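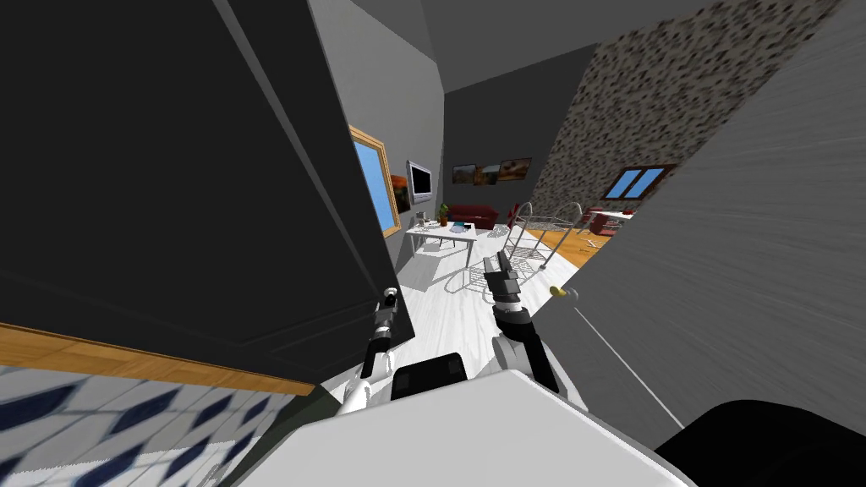

Why would you spend months on a pretend living room when there's a real one upstairs, a reader wrote in to ask after my last post on Losska. Fair question! The short answer is that the pretend one doesn't cost me a gripper every time I get a number wrong. The longer answer is that this week the two-armed robot we've been putting together at the Urquijo shared workshop got its own simulated home, with a red sofa, a coffee table and more art on the walls than I own.
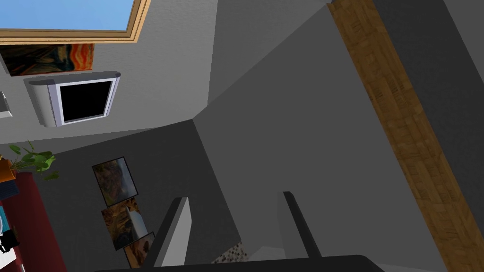
Drakari, 22/07/2021 -- Losska now runs in simulation from start to finish, arms and all, on the old desktop at the back of the workshop. We started the model in May, and I really thought it would take 15 evenings. It took 254 hours (I kept a log, which my family finds very sad). A big chunk of that went on the joints. I had one elbow limit typed in with the wrong sign, and I went over every other line in the file before I looked at that one.

The grippers are the part I'm happiest with. Each has two fingers that open and close together, and the simulated ones take the same commands we'll be sending to the real motors. No second set of code to keep in step -- that alone was worth the evenings.
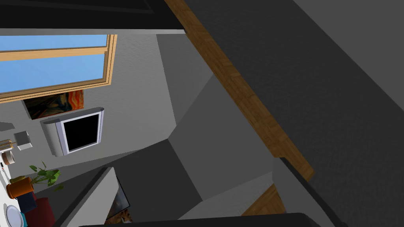 What still needs work is the wrist. We've got 16 moves saved so far, and a few of them bring the hand through a turn I'm not willing to try on real parts yet. I'd like to slow those down, run the whole set 100 times without a fault, and only then plug in the actual arms. The shoulder brackets are cut and the cable ties are bought, so at least the bench side is waiting on me and my typing.
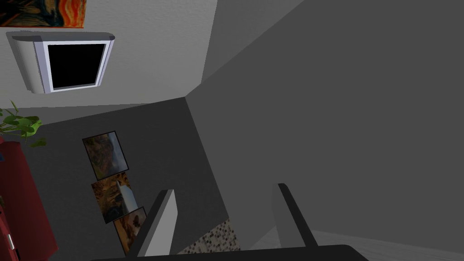 Friction is next on the list after that. Right now I'm guessing at the finger pads, and I want to measure the rubber we bought before I trust any grasp in the simulator.

Files are going up on the Fliltosport page once I've cleaned up the folder names, which are embarrassing. If you're near Urquijo and want a go at driving the arms, come by in the evening and bring your own mouse, ours sticks.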